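Unit 4: Packing mixed household goods
Clakham short course, handout revised August 29, 2021

**4.1 Scope**

This unit covers cartons holding unlike items: rigid containers, cables, textiles and soft toys in one box. Single-type cartons (books, crockery) were covered in Unit 3. Crate work is excluded.

**4.2 Order of loading**

1. Rigid items go in first, against a wall of the box.
2. Cables are coiled, tied once and set beside the rigid items.
3. Knitted and woven goods fill the remaining floor area.
4. Plush toys go in last.

Soft goods serve as void fill. A knitted item compresses readily under light load and recovers slowly; a stuffed toy recovers at once and will push up a flap that has not been taped. For this reason the toy is placed on its side, with its longest dimension parallel to the long wall.
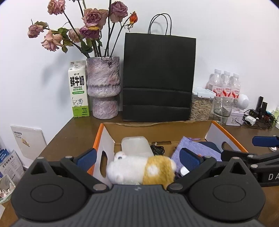 Fill level is expressed as a percentage of internal height. The course standard is 90 before closing. Above 99 the flaps bow and the box cannot be stacked. Below 50 a smaller box should be chosen, or two part loads combined.

Handle cutouts reduce the strength of the wall or flap in which they are made. Small cylindrical items must not be left next to a cutout. Place them in a lidded container, or roll them inside a cloth.

**4.3 Items kept out of the box**

- Opened or chilled food and drink, including milk
- Vases, unless wrapped separately (see 4.5)
- Dried flowers, which shed under any top load

Dried stems are removed from the vase before wrapping and carried upright in a paper sleeve. Rough glazes abrade tissue; use two layers.

**4.4 Labelling**

The Puvura sheet is used throughout. Enter room, box number and fill level. Write on one side wall and never on the top flaps. "Misc." is not accepted as a contents entry.

**Reading:** Stefanou packing notes, p. 52. Exercise 4 is due before the Clerkela site visit.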